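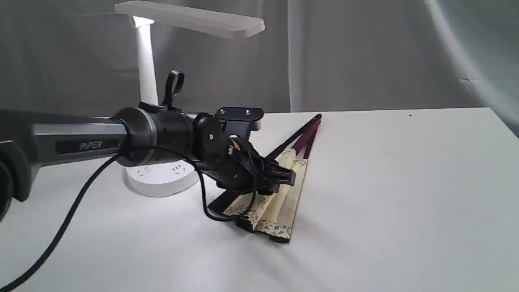 Ngata Building, Ground Floor
Workroom Inspection Checklist: Tables, Work Surfaces and Stored Items
Form 3268
Area: Room 42 and adjoining store
Inspected by: Lleucu Gethin
Received for the building office by: Tane Gilchrist
Inspection period: April
Ratings: S = satisfactory. A = attention needed. R = repair or removal required. N/A = does not apply.

Section 1. Tables and work surfaces

1.1 Tables stand level and do not rock when leaned on.
Rating: A
Comment: The table nearest the store door moves when weight is placed on the corner closest to the wall. One foot has been screwed in too far. Adjust and check again under load. All other tables are steady.

1.2 Tops are free of chips, raised edges and splinters.
Rating: S
Comment: Light scratches on two tops. These do not catch a cloth or a gloved hand and may be left as they are.

1.3 Tops are clean, with no tape residue or spilled product.
Rating: A
Comment: Tape residue along the front edge of the long table. White tops are to be cleaned with the mild cleaner kept under the sink. The abrasive pads found in the sink cabinet have been removed, as they dull the finish and make later spills harder to see.

1.4 Items on the table lie flat and are kept back from the edge.
Rating: S
Comment: Long items are to be placed fully on the tabletop with neither end over the aisle. This was observed at every table during the visit. Users should continue the practice when two people share a surface.

1.5 Table legs and braces are tight.
Rating: S

Section 2. Cords and cables

2.1 Cords are free of cuts, crushed sections and exposed wire.
Rating: S
Comment: All cords within reach were checked by hand with the power off.

2.2 Cords do not cross a walkway at floor level.
Rating: R
Comment: An extension cord ran from the window outlet to the long table across the main aisle. It was unplugged and coiled at the time of inspection. A floor cover is not an acceptable substitute in this room. The table is to be moved closer to the outlet or a fixed outlet requested through Jillach Electrical.

2.3 Cords lying on a tabletop have enough slack and are not pinned under other items.
Rating: S

2.4 Power strips are not connected to one another.
Rating: S
Comment: Corrected since the previous inspection.

Section 3. Floor and walkways

3.1 Main aisle is clear from the entrance to the rear exit.
Rating: A
Comment: See 2.2. In addition, a stack of flattened cartons was leaning against the end panel of the shelving and had begun to slide. Cartons go to the recycling cage by the end of each Monday.

3.2 Floor is dry and free of loose material.
Rating: S

3.3 Anti-fatigue mats lie flat with no curled corners.
Rating: R
Comment: One mat curled at two corners. Taping the corners was tried last year and did not last. Replace.

3.4 Rear exit opens fully and without force.
Rating: S

Section 4. Shelving and store

4.1 Shelving is anchored to the wall.
Rating: S
Comment: Anchors tested at top and middle height.

4.2 Load limit is posted and readable.
Rating: A
Comment: The Gallon shelving unit is limited to 600 pounds in total. The posted notice has faded and the figure can no longer be read from the aisle. A new notice is to be printed in large type and placed at eye level.

4.3 Heavy items are stored between knee and shoulder height.
Rating: A
Comment: Two boxes of fasteners on the top shelf. Move to the second shelf.

4.4 Long, flat items are stored so that they cannot fall.
Rating: S
Comment: The divided rack is working well. Items should go in with the longer side down.

4.5 Step stool is present and sound.
Rating: S

Section 5. Lighting and emergency provision

5.1 Lighting over each table is even and does not flicker.
Rating: S

5.2 Fire extinguisher is in place, charged and unobstructed.
Rating: S

5.3 First aid box is complete.
Rating: A
Comment: Adhesive bandages low, eye wash missing. Restock from the Tovumus cabinet on the same floor and sign the sheet inside the door.

5.4 Emergency contact sheet is current.
Rating: R
Comment: The sheet lists an extension that is no longer in service. Remove and replace.

Actions and time limits

Items rated R are to be closed within 7 working days. Items rated A are to be closed before the next scheduled inspection. The extension cord in 2.2 may not be put back into use in the meantime.

Building office response (T. Gilchrist)

Mat and contact sheet accepted, both on order. The outlet request under 2.2 has been sent forward. Please confirm whether the long table can be moved without blocking the window, as the blind cord hangs on that side. Item 4.3 was closed on the day of the visit.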